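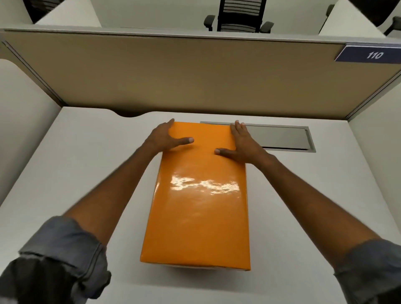 Denise Heywood wrote in to ask whether she should sharpen before every session, because her son's under-12s coach had told the parents to do it and she was getting through a set of blades a season. Her son skates twice a week. The short reply is no, once a fortnight would do him, and the longer reply is the rest of this page, which has been rewritten to take in her question and a few others that came in over July.

Looking after ice hockey skates at home

This covers checking the edges, drying, small repairs with a stone, re-lacing and knowing when to hand the skates over to a shop. It does not cover machine sharpening at home. If you own a machine, follow the book that came with it.

What you will need

A dry towel and a second one for the bag
A fine hand stone, the sort sold for taking off burrs
A small strip of leather, or an old belt
A straight edge and a coin
Soft blade covers (soakers) and a pair of hard guards
A crosshead screwdriver
Spare laces in the right length

Checking the edges

Each blade has two edges with a hollow ground between them. Hold the skate upside down with the toe pointing away from you, in good light. Look along the blade. A sharp edge shows as a thin dark line. Where it has gone dull or been knocked flat you will see a bright spot reflecting back.

Next, draw the back of a fingernail lightly across the edge, from the middle of the blade outwards. It should take a fine shaving off the nail. Try it in 4 places along each edge: near the toe, either side of the middle, and near the heel. Players who stop on the same side every time will nearly always find one inside edge worse than the others.

To see whether the edges are level with each other, lay the coin across the blade and rest the straight edge along the bottom of the boot holder. The two should be parallel. If the coin tips to one side, the blade has been ground unevenly and you will feel it as a skate that turns easily one way and slides out the other. Stoning at home will not cure this. Take it back to whoever ground it.

Taking off a burr

A burr is a rough lip of steel pushed over by a knock, usually from another skate, a goal post or a bit of grit on the walkway. You can feel it by running a finger gently down the side of the blade towards the edge.

1. Wipe the blade dry.
2. Lay the stone flat against the side of the blade. Flat matters. If you tilt it you will round the edge over.
3. Move it along the length of the blade in long, light strokes. Five or six is normally enough.
4. Do the other side the same way.
5. Draw the leather once along each edge to clear any loose steel.
6. Check again with the fingernail.

If the burr has left a visible nick, leave it. Small nicks grind out the next time the skates are sharpened. A nick you can catch a fingernail in near the middle of the blade needs doing before the next game.

How often to sharpen

It depends on your weight, the ice and how you skate. A junior playing twice a week can go a fortnight. An adult in a recreational league, one game and one training session, can usually go three weeks. Outdoor ice is dirtier and will halve that. Defenders who do a lot of hard backward stopping tend to need it sooner than they expect.

Write the date of each sharpening on a piece of tape inside the bag lid. Also write down the hollow you asked for. Shops vary, and if you travel to an away rink and need an emergency grind you want to be able to tell them the number. Tshepo Matlala asked what to do if he has never been told his hollow. Ask the shop that last did them. If they can't say, ask for a middle setting and make a note of how it feels for two sessions before changing anything.

Drying

Most rusted blades are rusted in the bag. After each session:

Wipe the blades, then the holders, then wipe the blades again ten minutes later. Cold steel carries on collecting moisture in a warm changing room, so the first wipe never gets all of it.

Loosen the laces down to the third eyelet from the toe and pull the tongue forward. Take out the insoles.

Put the soakers on for the journey home. Do not put the hard guards on. They are for walking in, and they hold water against the steel.

At home, take the skates out of the bag and stand them somewhere airy. Keep them off radiators and out of the airing cupboard, as steady heat loosens the glue in the sole and dries out the boot. Leave them overnight.

If you do find light surface rust, rub it off the sides with the fine stone and a drop of light oil, then wipe all the oil away. Rust on the edge itself means a trip to the shop.

Checking the holders and rivets

Do this once a month during the season. Press the blade from side to side with your thumb. There should be no movement. If it rattles, the bolt inside the holder may have worked loose. On some skates you reach it by lifting the insole and undoing a screw under the heel. Tighten it until it is snug and stop. The plastic cracks easily.

Look at each rivet where the holder joins the sole. A loose one turns under the thumb or has a ring of rust round it. One loose rivet can wait a week. Two on the same skate should be replaced before you play on it again. Look for hairline cracks in the plastic too, mainly at the front post.

Changing laces

Waxed laces hold tighter at the toe and are harder to pull through. Unwaxed are easier on small hands. Start from the toe and lace from the outside in, so that the lace pushes down over the eyelet. Keep the first three crossings comfortable, the next two firm across the instep, and ease off slightly for the top two so the ankle can bend forward. If you have to wrap the lace round your ankle to use up the spare, it is too long. Go down a size.

Busisiwe Jacobs adds that she keeps a cut length of lace tied to the handle of her bag, long enough to do the top half of a boot. It has got her through a third period.

Storing over the summer

Have the skates sharpened at the start of the new season, not the end of the old one. For the break, clean and dry them fully, put a thin film of oil on the steel and wrap the blades in dry cloth. Leave the laces loose. Store them upright indoors. A garage or shed is too damp. Wipe every trace of oil off before you go back on the ice, and check the soakers as well, as they hold on to it.

Children's skates should be tried on again before you pay for any sharpening.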